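# Cucumber demos by remote control: gripper comes down in a different spot every time

Posted Mar 4, 2019 in Teaching by Demonstration

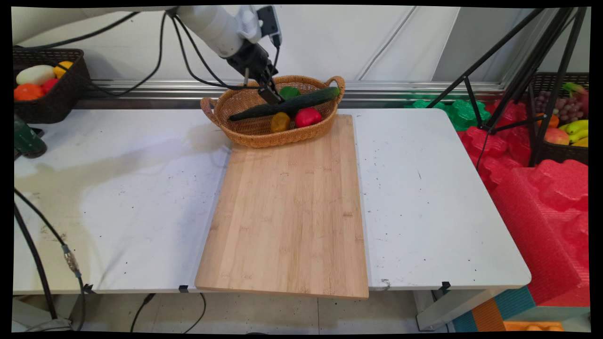

## What I'm trying to do

**Fenside**

Hello all, and thank you in advance for reading, because I know I go on a bit. I'm teaching our arm to take one vegetable out of a wicker basket and set it down on the cutting board in front. I drive the arm myself with a hand controller, the recorder saves everything, and then we train on the recordings. The cucumber is the one I'm working on now, and it lies across the basket with one end up on the rim by the handle, with the peppers in there too.

I have 200 recordings so far, and I was pretty proud of them until I played a bunch back to back. Sometimes I come down over the middle of the cucumber, sometimes nearer the raised end (it feels easier to get hold of), and now and then I hover for ages while I make up my mind. The trained arm does just what you'd fear - it heads for a point between my two favorite places, dithers, and closes on nothing much.

Should I throw the whole lot out and start over? Or would more recordings smooth it out? I'd also love to know whether people move the vegetables between runs, or leave them alone until the arm can manage one layout. I've been leaving them alone, mostly out of laziness.

## Replies

**Nultusik**

Please don't throw them out! I did that once in November with a whole set of cup recordings and I still think about it. What you have is a good set with two habits mixed together, and you can pull those apart.

Go through and sort them by where the fingers close. Keep the ones over the middle, put the raised-end ones in a folder of their own, and take out the long hovers (or trim the waiting off the front, if your recorder lets you). Train on the middle ones alone and see how it behaves. I'd pick the middle because a long thing held near one end likes to swing, and then your placing gets messy too.

For the new ones, a few things that helped me a great deal:

- Decide on the grasp before you press record, and say it out loud if you have to. I do, and I get looks.
- Turn the gripper to line up with the cucumber while you're still well above the rim. Twisting down among the peppers is how I knock things about.
- Go straight down at one steady speed, close, wait a beat, then lift.
- Start every run from the same arm pose, but let the vegetables change.

That last one matters more than it sounds. If the cucumber always lies at the same slant, the arm can learn the slant and pay very little attention to its camera. I reshuffle after every 3 runs, which is often enough to give some variety and not so often that I lose patience. Leave the basket itself where it is at first, then start nudging it a little once the easy case works.

And take breaks. My recordings get sloppy well before I notice I'm tired, and you can see it plain as day when you play them back.

**Cordeiro**

More data. We had 1,390 by the time ours was any good.

**Trelter**

I'd go along with Nultusik on the sorting, and I'd be careful with just piling on more, since more of the same mixture may leave you right where you are.

One small thing to add, if your arm allows it: try guiding it by hand for a few runs, with the motors slack, and compare those with your controller runs. I found my hand-guided paths were much smoother near the basket rim, and seeing them side by side taught me how to drive better. Just check your camera view before you keep any of them for training. My own sleeve was in nearly every one of mine, and the trained arm got rather lost without it - so I only used those runs for practice and did the real ones on the controller.

**Fenside**

Thank you, this is so helpful! I've started sorting and the raised-end folder is filling up faster than I'd like to admit. I'll train on the middle ones tonight and post again when I have something to show, and I'll start mixing up the peppers too.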